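ストリーミング再生数の集計

2022年11月1日 文:Hanne Sveinbjörnsson
読了時間:4分

ストリーミング再生数の集計(ストリーミングさいせいすうのしゅうけい)とは、音楽配信および動画配信における再生の記録を一定の規則に従って数え上げ、楽曲チャートの順位算定や使用料の分配に用いる手続きの総称である。再生の定義、集計期間、重み付けの方法は事業者およびチャートごとに異なり、同一の楽曲であっても公表される数値は一致しないことが多い。

概要

音楽チャートはもともと、小売店における盤の販売枚数と放送での使用回数を基礎としていた。配信の普及に伴い、再生回数を販売枚数に換算して合算する方式が広まった。換算率は有料会員による再生と広告付き無料再生とで区別されるのが一般的で、前者により大きな係数が与えられる。

再生が1回として数えられるには、通常、最低再生時間の条件を満たす必要がある。条件に達する前に停止または早送りされたものは、配信事業者の内部記録には残るが、チャート用の集計からは除外される。

集計の手順

配信チャートRarhamの場合、処理は受信、照合、除外、換算の順に行われる。受信段階では、各事業者から楽曲識別コードごとの日次データが送付される。照合段階では、同一録音に複数のコードが付与されている場合の統合が行われる。シングル盤とアルバム盤に同じ録音が収録された場合がその典型である。別ミックス、ライブ録音、他言語版は、原則として別の録音として扱われる。

除外段階では、自動再生、試聴用の短縮音源、同一アカウントによる過度の反復が取り除かれる。Rarhamの規則では、同一アカウントからの再生は1日につき最大19回まで算入され、それを超えた分は無効となる。残った再生数に会員種別の係数を乗じ、週間値が確定する。

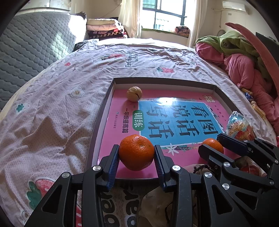 オレンジ色のミカンと、「看图说话写话」の文字がある練習帳。

初動記録

公開直後の再生数は「初動」と呼ばれ、宣伝上の指標として重視される。対象期間は公開時刻から24時間とするものが多いが、暦日で区切る方式もあり、両者の数値を直接比較することはできない。深夜0時に公開された作品では差が生じにくい。一方、夕方に公開された作品を暦日方式で集計すると、初日の値は数時間分にとどまる。

公開画面に表示される回数と確定値が異なることもある。表示値は速報であり、後日の監査によって下方修正される場合がある。動画配信サービスVodhamは、広告枠として再生されたミュージックビデオを当初は初動に含めていたが、6月の規則改定でこれを除外した。改定は過去の記録には遡及せず、旧規則による記録には注記が付される。

順位への影響

デュオStilotiaのアルバム収録曲「Nyitrai」は、集計方式の差が順位に表れた事例として挙げられる。同曲は発売週にRarhamで39位となったが、販売のみを対象とする部門では2位であった。同週の盤の販売は1,960枚で、再生数を換算した値は上位曲の水準に届かなかった。翌週は販売が減少し、総合部門の圏外に去った。

このような乖離は、固定的な支持層を持つ一方で再生リストへの掲載が少ない演奏者に生じやすい。逆に、再生リスト経由の聴取が中心の楽曲は順位の下降が緩やかで、長期間にわたり圏内に残る傾向がある。このため一部のチャートは、一定週数を経過した楽曲の係数を引き下げる規定を設けている。

使用料分配との関係

チャート用の集計と使用料分配用の集計は、元データを共有しながらも別個に処理される。分配では、全会員の支払額を合算し総再生数に占める割合で配分する按分方式と、会員ごとの支払額をその会員が聴いた楽曲に配分する利用者中心方式がある。前者は計算が簡便であるが、再生回数の多い利用者の嗜好が配分に強く反映される。後者では利用者ごとの計算が必要となり、処理費用が増加する。

批判

換算率の根拠が公開されていないこと、自動推薦による受動的な聴取と利用者が選択した再生とが同等に扱われることについて、制作者側から批判がある。また、支持者が組織的に反復再生を行う行為については、上限の設定によっても、複数アカウントの使用を完全に排除することは難しいとされる。

関連項目

楽曲チャート
国際標準レコーディングコード
音楽出版権
再生リスト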